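Inicio | Artículos | Archivo | Contacto
Categoría: Automatización y vida doméstica

¿Pueden ya las máquinas ocuparse de la despensa?

20 mar 2022

En julio se publicó en este blog una primera valoración sobre los robots de cocina con brazo articulado. Procede ahora revisar aquellas conclusiones, que pecaban de optimistas en un punto y de severas en otro.

La pregunta que me remiten con mayor frecuencia es si una máquina puede asumir las tareas menores de una casa o de un taller: cerrar envases, clasificar existencias, reponer lo que falta. Mi respuesta sigue siendo negativa en lo que respecta al hogar y parcialmente afirmativa en lo que respecta al taller, siempre que el puesto haya sido preparado de antemano. La preparación del puesto suele quedar fuera de los presupuestos y, sin embargo, es donde se concentra el gasto.

Tomemos el caso de Pacheco, un obrador de especias que sustituyó parte de su línea de envasado por un sistema de la firma Kernine. El equipo manipula 2,010 tarros por turno, todos del mismo diámetro y con la misma tapa. Mientras se respeta esa uniformidad, el rendimiento es satisfactorio. Cuando el proveedor modificó la altura del envase, la línea permaneció detenida dos días hasta que se ajustaron los topes y se repitió la calibración. Un operario habría resuelto la diferencia sin advertirla siquiera.

En el ámbito doméstico la situación es la inversa. Ninguna despensa se parece a otra, y dentro de una misma despensa los recipientes cambian de sitio cada semana. El programa Saver, cuya documentación he podido consultar, plantea 100 intentos consecutivos de una operación elemental – tomar un tarro, desplazarlo y depositarlo de pie – y exige que no se produzca ningún vuelco. El criterio me parece acertado. Un porcentaje elevado de aciertos resulta aceptable en un laboratorio; en una cocina, el tarro restante acaba en el suelo y alguien debe recoger los cristales.

Conviene distinguir, además, tres dificultades que a menudo se presentan como una sola. La primera es el vidrio: su transparencia complica la estimación de los contornos. La segunda es el contenido, puesto que un polvo o un grano se desplazan con el movimiento y alteran el equilibrio del conjunto. La tercera es la tapa metálica, que refleja la luz y obliga a aplicar un giro con la fuerza justa. De las tres, considero que la última es la menos estudiada.

Los tarros pequeños, en particular cuando se colocan unos cerca de otros, dejan a los dedos de una pinza un margen escaso para entrar sin rozar al vecino.
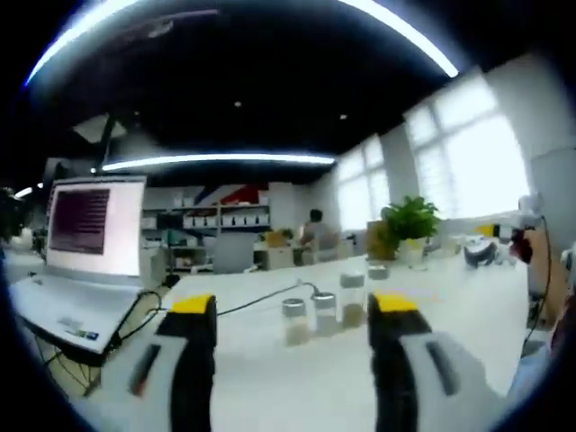
Leonidas Kyriakidis objeta por correo que el vidrio dejará de ser un obstáculo mucho antes que el desorden, y que los fabricantes harían bien en ensayar con armarios llenos y mal iluminados. Añade que ha visto superar pruebas de agarre muy exigentes a equipos incapaces de abrir después la puerta de un mueble.

Comparto la observación en lo esencial. No obstante, mantengo una reserva: el desorden puede reducirse mediante hábitos, en tanto que la fragilidad del envase es una condición del material. Una familia puede reservar un estante a la máquina – y muchas lo harían, a juzgar por la correspondencia recibida –, pero difícilmente renunciará a sus tarros de cristal.

Queda pendiente la cuestión del precio. La empresa Jukia ofrece una pinza sencilla por 385 euros, cantidad que no comprende el brazo, la instalación ni el mantenimiento. Solicité a Eun-seong Chae el desglose completo y lo incorporaré a estas páginas cuando disponga de él.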